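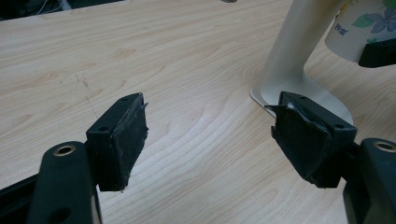 Notebook, visits coding, Saturday, 9:40 a.m.

Picked up at the Jirero–Fivau block of the bilateral visits file. Codebook v3 applies. Unit of entry is one visit by one delegation, head of state down to deputy minister. Technical delegations go in the second sheet and don't count toward rank totals.

Coded 33 entries before the break. Most are plain: arrival date, host, rank, stated purpose, joint statement yes/no. Notes on the ones that weren't.

Fisheries talks. The Jirero gazette lists these as a ministerial visit. The Fivau foreign ministry bulletin lists the same talks as a working-level meeting with the minister "in attendance." Coded at the rank of the most senior person who traveled, per rule 4, with a flag in column N. The two governments describe rank differently often enough that I'd like the flag carried into the published file. At present it drops out at export.

Transit stops. The president of Fivau stopped at the Jirero airport on the way to a summit elsewhere and was met by the foreign minister. The codebook says a stop is a visit if there was a meeting with an agenda. The bulletin gives no agenda. The gazette says the two "reviewed the full range of relations," a phrase it uses for nearly everything. Left as pending.

Disaster assistance. A handover of relief funds by a special envoy can be coded as purpose 2 (assistance) or purpose 5 (ceremonial). Previous coder used 5 when the transfer had been announced earlier and 2 when the announcement was made at the handover. I can't find this in the codebook. Recoded all of them to 2 and kept the old value in a separate column.

11:15 a.m.

Okoth Strait agreement. Three rounds of talks, hosted alternately. The round-two communiqué exists in two versions. The English text from Fivau says the parties "agreed to establish" a joint patrol mechanism; the English text from Jirero says they "agreed to consider establishing" one. Neither is marked as a translation. Coded outcome as "statement, content disputed" – a new value, so it has to go into the codebook before anyone runs the merge.

Checked whether the patrol mechanism ever met. No mention in either source for the period covered. Absence from the bulletin is weak evidence, as the bulletin skips most defense items. Outcome value unchanged.

Press coverage count for round two: 90 items in the clippings folder, many of them reprints of one agency story. Dedupe on the first 300 characters missed reprints where a dateline had been added. Stripped datelines and reran. The result looks right on the pages I checked by hand, but the older scans have bad OCR and need a separate pass.
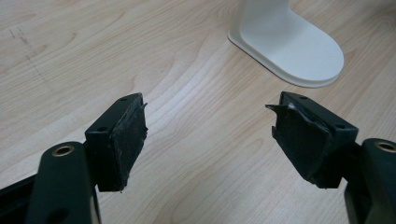 Comment from Rondura on the transit rule, left in the shared log at noon: the agenda test favors countries that publish agendas, and Fivau stopped publishing them partway through the period. A drop in coded visits after that point would be an artifact of the source. Suggests coding every stop with a minister-level greeting as a visit, subtype "transit," and letting users filter.

Agree with the first part. On the second, a minister-level greeting is routine protocol in Jirero and uncommon in Fivau, so the proposed rule moves the bias to the other side. Adding the subtype but keeping the agenda test as its own yes/no/unknown field would cover both readings. The pending airport stop would then be transit, agenda unknown.

Rondura replied that this is acceptable if "unknown" is never collapsed into "no" in the summary tables. The summary script does collapse it now.

2:30 p.m.

Changed the script. Reran the yearly table for the Jirero–Fivau block. Totals for full visits are the same as before, transit now in its own column.

Still open:
column N flag in the export
codebook text for purpose 2 and for the disputed-content value
OCR pass on the older clippings
ask the archive for the Fivau protocol office lists, which may give agendas for the later years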